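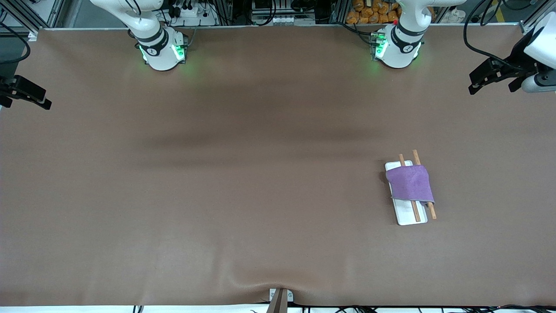 Pano castanho, mesa comprida, luzinhas verdes ao fundo.

1/ Fio sobre toalhas de mesa, assunto em que toda a família portuguesa tem opinião e ninguém tem a medida certa.

2/ A minha sogra ofereceu-nos uma de linho no casamento. Saiu da gaveta 5 vezes em onze anos. Quatro foram para mostrar a visitas que a tínhamos.

3/ O linho amarrota só de se olhar para ele. Passa-se a ferro ainda húmido, do avesso, e depois alguém pousa o cotovelo e acabou-se.

4/ A Aoife Hennessy, que alugou o andar de cima até outubro, passava a dela já posta na mesa. Gozei com ela durante meses. Agora faço igual, com uma manta velha por baixo para não estragar o verniz.

5/ Medidas: comprimento da mesa mais uns 25 cm de queda de cada lado. Menos do que isso parece que encolheu. Mais do que isso e o meu sobrinho leva a sopa toda atrás quando se levanta.

6/ Cores. Branco é para quem não serve vinho tinto. Castanho perdoa o café, o molho e quase todo o Natal.

7/ Molas para prender o pano: 71 cêntimos cada na drogaria. Na Zovetier vêm em caixa com fita e custam o que custa um almoço. Comprei as da fita, claro.

8/ Nódoa de vinho: água fria e paciência. O sal da minha tia só serviu para termos uma nódoa salgada - e uma discussão que ainda dura.

9/ Perguntam-me pelo plástico transparente por cima do pano. Cresci numa casa com plástico por cima do pano. No verão os antebraços ficavam lá colados. Não discuto o tema.

10/ A Zohreh Babaei pergunta se vale a pena engomar guardanapos. Zohreh, eu mal engomo camisas.

11/ Amanhã, se houver coragem, caminhos de mesa. Já tenho três pessoas zangadas nas mensagens e ainda não escrevi nada.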